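Housekeeping Operations 2, Unit 6
Drying: drum, airflow and load
Instructor: Verena Hofstetter
Lab assistant: Bethel Tekleab

Read before the lab. Bring the load sheet from Unit 5 with the dry weights filled in.

6.1 Terms

Drum: the rotating cylinder that holds the load. In the machines covered in this unit it is stainless steel.
Rear wall: the flat disc at the back of the drum opening. In rear-inlet designs, heated air enters through a perforated grille in this wall. Other designs admit air through holes in the side wall.
Baffle (also lifter): a raised ridge on the side wall. It carries items up and drops them through the air stream.
Lint screen: the removable filter in the exhaust path. It is separate from the grille and is cleaned after every cycle.

6.2 Load size

Drying depends on air passing between items. An overfilled drum turns the load as one mass, and the center stays damp after the outer layers are done. A very small load has the opposite fault. One or two pieces may slide along the drum floor or cling to the side wall, so they are lifted poorly. Moisture sensor bars, where fitted, also make less contact with a small load, and the automatic cycle can end early. Use a timed cycle for small loads and check by hand.

6.3 Unloading

1. Wait until the drum has stopped completely before opening the door.
2. Remove large items first and shake each one out over the cart.
3. Look at the full circumference of the drum, including the far side of each baffle. Socks and washcloths lodge there.
4. Check the rear wall grille for threads and lint.
5. Clean the lint screen and record it on the sheet.

6.4 Worked figures

A mixed load weighs 79 pounds wet, and 22 pounds of that is water. Dry weight is 57 pounds. Moisture retention is water divided by dry weight: 22 / 57 = 0.386, or 38.6 percent. Enter the result to one decimal place. Do not divide by the wet weight; this was the most common error in the December section.

6.5 For the lab

Work in pairs. Sketch the drum interior from the door side and label the rear wall, grille and baffles. Sketches go to Bethel Tekleab before you leave, and load sheets are due at the start of Unit 7.

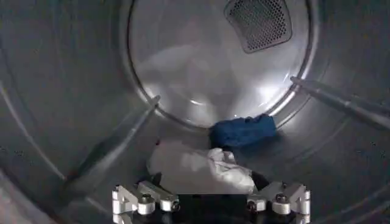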